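Cireldale Bench Gallery: Parallel-Jaw Grippers on Bottle Necks

Selected pictures from the July bench session, with notes. The session compared two finger sets on the same dual-arm cell, using dark glass bottles and a wire rack as the handling task. The Trurside fingers are the stock set. The Tetteh fingers are a replacement set with a narrower contact face. Both ran under the Cemine controller, version and parameters unchanged between sets.

The task is a transfer between the table and the rack, in both directions. A bottle is gripped by the neck, lifted, carried over the grid and released. Each finger set ran 100 transfers per arm, 400 in total. Of those, 266 finished with no operator input of any kind, including pauses. The remainder are discussed at the end of the page. A transfer that needed only a resume command from the pendant is still counted against the set, which makes the figure look worse than the cell feels in use.

Layout of the cell: two six-axis arms over a shared table, brown paper on the work surface, blue tape grid on the paper. The grid is for people. The controller does not use it. Start positions are called out by cell so that an operator can put a bottle back in the same place after a fault without going to the coordinate readout. Paper is replaced when creases begin to lift the bottle base. Tape is laid again each time, and the cell positions are checked against the arm before the first run. 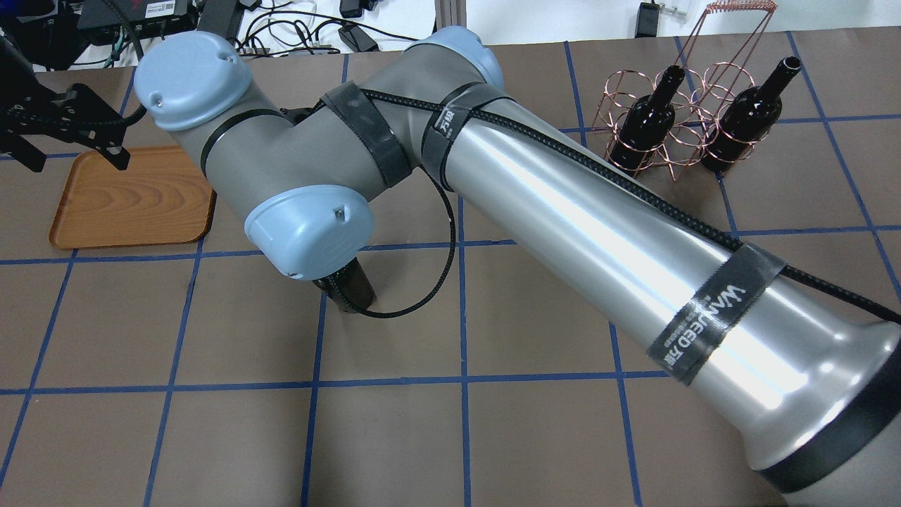 Cable routing took up more of the first day than planned. The gripper cable runs outside the arm and has to allow full wrist rotation without pulling on the connector. With too little slack the cable goes tight near the end of the approach, and the force reading at the fingers drifts before contact. With too much, the loop drops low enough to touch a standing bottle. The setting used for all counted runs was the shortest loop that cleared the full wrist range, checked by hand in slow mode. Straps were moved twice during setup and then left alone.

Neck gripping was chosen over body gripping for clearance. The rings of the rack leave no space for fingers beside the body of a bottle, so anything that takes hold lower down has to let go before the bottle is seated. The cost is a long lever below the contact point. A small error in wrist angle becomes a large error at the base, and the base is the part that has to find the ring.
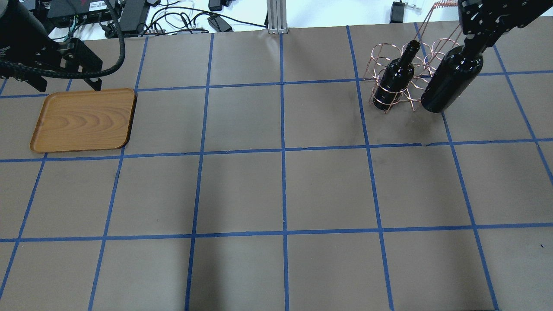 Bottle held by the neck at a diagonal, base close to the paper beside the rack. A second bottle rests in one of the rings.

Angle error was the main difference between the finger sets. The Trurside fingers have a wide face and resist rotation about the contact axis. The Tetteh fingers allow a bottle to swing a little after the lift, then settle. Settling is useful if the approach is slow, as the bottle comes closer to vertical with no correction from the arm. At the faster approach speed the swing had not died out when the descent began, and the base met the wire.

A dwell before the descent removed most of this. The dwell is a plain timed wait in the Cemine program. A version that watched the wrist torque and ended the wait on a threshold was tried and dropped. It saved little time and was sensitive to cable position, for the reasons given above.

Grip force was set per finger set and held constant through the counted runs. Force was raised in steps until a lifted bottle showed no vertical slip over a full carry, and then one further step was added. The narrow face needed the higher setting. Closing speed was limited on both sets, as a fast close tends to tip a standing bottle before the second finger arrives. This is a centering problem and would be the same with any rigid parallel pair.

Placing on the open table was the easier half of the task. The release height matters more than the release speed. Too high and the bottle drops and rocks. Too low and the arm presses the base into the paper, so that the neck moves sideways as the fingers open. A contact check on the vertical axis, with a short retreat before opening, gave repeatable results with both sets. 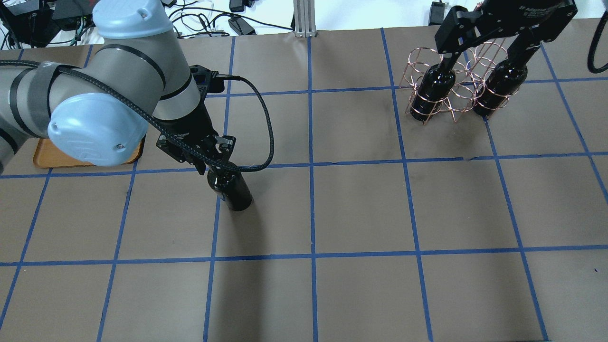 Parallel-jaw gripper on a bottle neck within one grid square. At right, the other gripper reaches into the copper wire rack.

Both arms were allowed over the table at the same time, with the rack treated as a shared zone. Only one arm may enter it, and the other holds outside until the zone is released. The lock is handled in the controller and not in the individual arm programs. An earlier version with flags passed between programs worked until a fault stopped one arm inside the zone, after which the flag had to be cleared by hand. The controller lock clears on a confirmed retreat.

The rack itself is a poor fixture, and it was selected on that basis. Thin wire gives a vision system very little to fit, and the open rings show the table through them. Glossy dark glass is no better. Highlights move across the shoulder as the bottle turns, and depth readings on the glass are sparse. For the comparison of fingers, vision was turned off and taught positions were used, so that detection errors would not be charged to the grippers. The rack was set back on its marks between blocks.

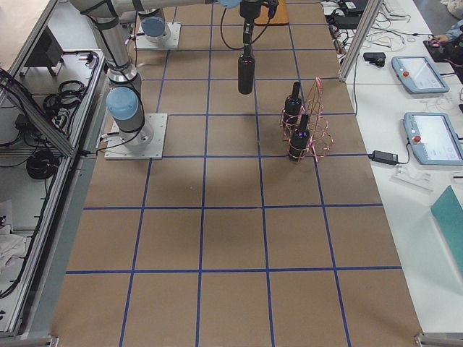 Operator setup was the same for every block. Each arm has its own controls, and a fault on one arm pauses the other through the controller. The two pendants lie on the white desk running parallel to the table, each with a red emergency stop button on the left side, within reach of a person at the keyboard. Program edits were made between blocks only. An edit during a block voided the block and it was run again from the start.

Notes on the runs that needed input. The largest group is base contact with the rack wire during descent, mostly with the Tetteh fingers at the faster speed. Next is the zone lock timing out while the other arm was paused, which is a controller matter and affects both finger sets equally. In 13 runs the bottle turned in the fingers far enough for the operator to stop the arm before the descent. Cable contact with a standing bottle was seen during setup and did not occur in the counted runs.

Settings carried forward to the next session: Trurside fingers on both arms, dwell enabled, contact check enabled on table placement only. The Tetteh fingers will be tested again with a thin pad on the contact face. The pad adds width, so the rack approach positions will have to be taught again for that set.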